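Início Opinião Casa Cidade Cartas Assine

OPINIÃO

A religião da roupa dobrada

Berenice Contreras
1 de fevereiro de 2020

214 compartilhamentos | 5 comentários

Desconfio de quem me promete sossego em troca de uma gaveta. Faz uns anos que a promessa anda por toda parte: no programa de televisão, no livro que a cunhada empresta e depois cobra de volta, na palestra da hora do almoço, no aplicativo. Dobre assim, em terços, depois em pé, como livrinhos numa estante, e a vida se endireita. Já dobrei assim. A vida continuou com a torneira do tanque pingando e o boleto do condomínio em cima da geladeira.

Digo isso sem orgulho de bagunceira, que é outra pose e me cansa igual. Gosto de encontrar a blusa que procuro. O que me incomoda é a conversa que vem junto, a ideia de que o monte de roupa no canto da sala denuncia alguma coisa sobre a alma de quem mora ali. Em geral denuncia que choveu, ou que alguém chegou tarde do serviço, ou que há criança em casa e criança troca de roupa como quem troca de assunto.

Em agosto paguei 90 reais por uma oficina de organização doméstica de uma firma chamada Ploltau. Fui porque me pediram que escrevesse a respeito e porque, confesso, uma parte de mim queria ser convencida. Éramos 9 mulheres numa sala alugada em cima de uma papelaria, todas com uma muda de roupa na sacola, conforme pedia o convite. Nenhum homem. A instrutora não achou isso digno de nota e quando eu perguntei ela respondeu que o método era para todos, só que os homens costumavam se matricular na turma de ferramentas.

O método tinha 8 passos. O primeiro era esvaziar tudo em cima da cama. O segundo era olhar para o que se esvaziou e respirar. Aprendi a dobrar meia sem fazer bola, o que me pareceu razoável, e a dobrar sacola plástica em triângulo, coisa que minha mãe fazia em 1980 e pouco sem chamar de método. Lá pelo sexto passo a conversa virou para os cestos, e foi aí que entendi onde tinha ido parar. A Ploltau vende cestos. Há o cesto das claras, o das escuras, o das delicadas, o de transição (é esse o nome), destinado à roupa que já secou e ainda não foi dobrada. O de transição vem com tampa. A tampa serve para não se ver a roupa. Passei o resto da tarde pensando na tampa.

Ora, se o problema da roupa por dobrar é só o de ser vista, qualquer porta fechada resolve. Foi o que eu disse à moça do caixa, e ela me ofereceu desconto no segundo cesto.

A indústria da arrumação tem um truque que merecia ser mais estudado. Ela começa mandando jogar fora. Jogue a bacia velha, o banquinho manchado, a caixa de sapato onde moravam os pregadores. Depois que a casa está vazia e a gente não tem onde pôr nada, ela aparece com o catálogo. A linha Vinico, que uma vizinha comprou inteira, é de um bege muito calmo e custa mais que a máquina de lavar dela. As caixas têm etiqueta. Em uma está escrito "diversos". Perguntei o que havia dentro e ela teve de abrir para saber.

Vão me dizer que estou sendo injusta, que muita gente se sente melhor com a casa em ordem. Acredito. Eu mesma me sinto. Mas quero saber quem fez a ordem, a que horas, e o que deixou de fazer enquanto fazia. Essa parte some das fotografias de antes e depois, nas quais nunca aparece o durante, e o durante é a semana inteira. Roupa limpa não é um estado ao qual se chega. É uma fila. Enquanto você dobra a de ontem, tem gente sujando a de hoje, inclusive você, que está suando.

Morei dez anos no Urnevstead, um conjunto de prédios baixos onde os corredores dão para um pátio e todo mundo sabe da vida de todo mundo pelo varal. Lá a roupa era pública. Via-se quem tinha emprego novo pela camisa nova, quem tinha visita pela quantidade de lençol. Quando chovia, a primeira que percebia gritava e as outras corriam, e recolhia-se o que estivesse à mão, da gente ou alheio. Depois se devolvia. Durante meses usei um pano de prato de outra família e eles usaram o meu, e eu não diria que alguma de nós vivia em desordem. No regulamento do Urnevstead novo, reformado, o varal externo está proibido por razões estéticas. Cada apartamento ganhou uma "área de serviço integrada", na qual cabe uma pessoa magra de lado.

Tiraram o lugar da roupa e depois nos venderam a técnica para lidar com a falta de lugar. Desconfio dessas coincidências. 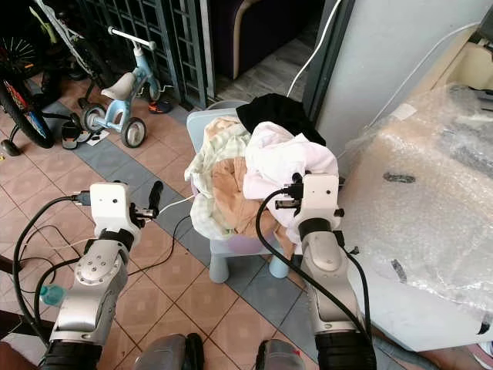 A bacia é, para mim, o objeto mais caluniado da casa brasileira. Serve para lavar, para levar, para esperar. Os manuais a detestam porque ela não tem divisória e não combina com nada. Pois eu a defendo, sobretudo na companhia do banquinho de plástico, que a levanta do chão e poupa as costas de quem vai se abaixar. Uma bacia de um rosa puxado para o lilás, em cima de um banco azul-claro, no meio do piso de cerâmica ou do que for, com um xadrez verde-clarinho caindo por um lado, uma peça bege no meio e uma preta por cima de tudo: as claras e as escuras se misturam ali sem que nenhuma consultora tenha autorizado. A bicicletinha sem pedal está a poucos passos, uma sandália preta ficou no chão perto da roda, e adiante, junto da grade, tem um sapato laranja e preto. Os manuais chamariam isso de "zona de conflito". Eu chamo de entrada de casa com criança, e não vejo ali nada que precise de tampa.

Ponham preço nessa cena segundo o catálogo. Um cesto de transição, um nicho para calçados, um suporte de parede para a bicicleta, um biombo para a grade, se a grade ofender. Feita a conta, continuaria faltando a única coisa que importa, que é alguém com meia hora livre para sentar e dobrar. Essa meia hora o catálogo não vende. Quando vende, chama-se diarista, e a diarista tem a própria bacia esperando na casa dela.

Recebi na redação, há pouco, o folheto de um aplicativo chamado Gu, que divide as tarefas entre os moradores e manda aviso no telefone. Testei com minha família por duas semanas. O aviso chegava para todos, com um barulhinho simpático, e quem se levantava era eu. No fim o Gu me deu uma medalha. Meu marido ganhou uma também, por "participação", e até hoje não soube me explicar em quê. Fique registrado que ele cozinha bem e que leu este parágrafo antes de eu mandar.

A pergunta que eu faria a qualquer método, antes de saber em quantos pedaços se dobra a camiseta, é quantas mãos ele supõe. Quase todos supõem 2, as da leitora. Falam em "você" do começo ao fim, você decide, você agradece à blusa, você descarta. Em casa onde moram cinco, esse "você" é muito solitário. E quando a leitora fracassa, o que é matematicamente provável, o fracasso é dela, do caráter dela, da sua relação mal resolvida com os objetos. Há um módulo avançado para isso.

Não tenho método para oferecer no lugar. Tenho algumas antipatias, que fui juntando. Antipatizo com a palavra "destralhar". Antipatizo com passar lençol, salvo em caso de hospital ou de sogra. Acho que roupa de criança pequena não precisa ser dobrada, precisa ser achada, e um monte só dela, numa bacia só dela, é um sistema tão bom quanto os outros. Acho que menino de sete anos sabe juntar par de meia e se diverte se a gente não corrigir. E acho que roupa seca pode esperar até amanhã sem que isso diga respeito a ninguém de fora.

O cesto de transição, afinal, eu trouxe. Estava no preço da oficina. Guardo nele as batatas.

COMENTÁRIOS (5)

Lurdinha P.
Até que enfim! Minha bacia é verde, tem uma orelha quebrada e já passou por três mudanças, e não troco por cesto bege nenhum. Só discordo do lençol. Lençol passado é outra vida, dona Berenice, experimente no inverno.

Otávio
Texto bem escrito mas exagerado. Fiz o curso (sim, sou homem) e me ajudou bastante depois da separação. Ninguém me empurrou cesto.

Berenice Contreras
Otávio, fico contente, de verdade. Na minha turma empurraram. Que passo o senhor achou mais útil?

Otávio
O das meias.

m_tavares
Moro no Urnevstead reformado. Confirmo a pessoa magra de lado. O pessoal do bloco de trás pendura roupa na janela do mesmo jeito e o síndico já desistiu de multar.

Mais lidas Colunistas Fale conosco Topo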